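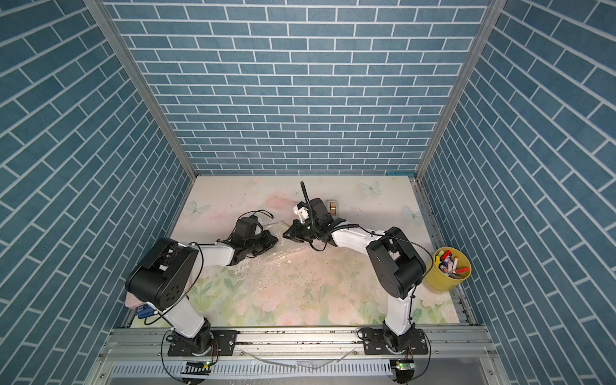 The packing table at Flolari, with its rose-print mat and blue brick-pattern walls.

FOR RELEASE 06/11/2023

Flolari Opens Packing Service for Plates and Glassware in Flullon

Hi, I'm Xiaoyan Luo, and I have news I've been sitting on for weeks - Flolari is now packing other people's breakables as well as our own! Until this month we only wrapped what we sold. Then customers started coming in with a cake plate for a sister or a set of bowls for a son in his first apartment, asking if we'd mind doing theirs too. We didn't mind a bit, so now it's a proper service with its own counter in the Chaudhry building.

You bring the piece in, we wrap it, and you take it home or leave it with us to be shipped. Plates are my favorite thing to do. I like to lay the bubble wrap out at a slant, set the plate near one corner and roll
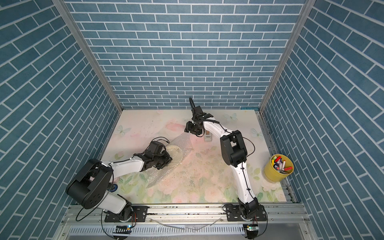 toward the opposite one, folding the sides in as I go. You end up with a good thick edge all the way around, and the edge is the part that chips. Please take off any price stickers before you come, and tell us if there's an old crack we should know about.

We're opening with room for 322 orders before the holidays, and we have 669 boxes folded flat in the back in two sizes, small and medium. (Large platters, I'm sorry, you'll have to wait until the Grevau cartons get here.)
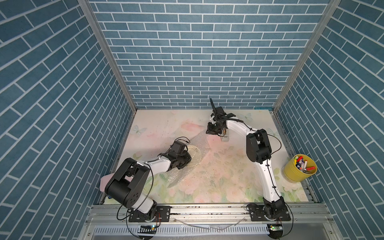
Roses, green leaves and light-blue butterflies on the packing mat.

I picked out a cheerful print for the mat and I'd do it again. I spend hours looking at that table, and I'd much sooner look at roses and butterflies than a plain gray top. The brick pattern is blue, my favorite color, so there wasn't a lot of debate there either.

Clear tape goes on last, with one end folded under so whoever opens the thing has a tab to pull.

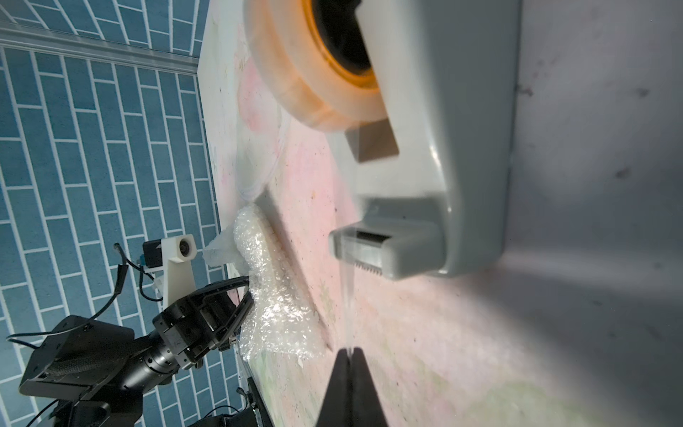

Hours and Drop-Off

The counter is open from 10 to 4 through the end of November. Walk-ins are welcome for up to two pieces. If you have more than that, call the shop first and ask for me, and I'll set aside some time for you.

Press contact: Xiaoyan Luo, Flolari, Chaudhry building, Flullon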